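A simulator pass is not a safety check

The Obi arm at Junel passed 1,000 simulated picks before it was put on the bench. In August it closed on Wanda Pruitt's glove while she was clearing a block. She was bruised and went home early. 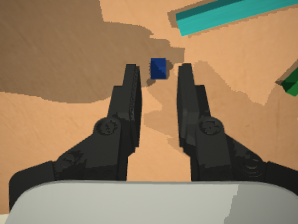

The simulator had no hands in it. It had blocks and a table, so that is all it tested. Giorgia Farina asked for 300 slow runs on the real arm with the stop button wired in, and was told there was no time. They would have taken 2 days. I think any shop that skips them should keep its people out of reach.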